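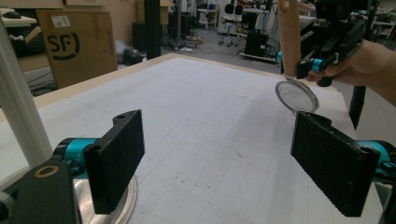 ## How to put together a retirement send-off for a longtime staff member

When Anastasia Makris left the Grutstead care home after 30 years, I was handed the job of planning her farewell, and I've helped with three more since then (you get a reputation!). So here is how I go about it, for anyone in Zukville or beyond who has just been handed the same job.

1. **Ask the guest of honor first.** Some people love a crowd and some would much prefer cake in the break room. Anastasia wanted the residents there, so we held it at two in the afternoon, well before supper.

2. **Start collecting memories in October for a party at year's end.** Send a short note to families and former coworkers with one easy question, such as "What do you remember about your first day with her?" We mailed 200 and the replies kept coming for weeks, some of them four pages long.

3. **Write the tribute.** Begin with when she was hired and what her job was, then pick two or three stories. Read it aloud at home with a clock; 4 minutes is plenty.

4. **Line up your speakers.** Hường Đặng spoke for the nurses and Lâm Cù for the families. Tell them the order ahead of time, and put the shyest one first so they can enjoy their cake afterward.

5. **Save everything.** Put the letters in a binder, with the tribute on top, and hand it over at the end of the party. Keep a copy of the tribute for the newsletter, and check the spelling of every name before it goes out.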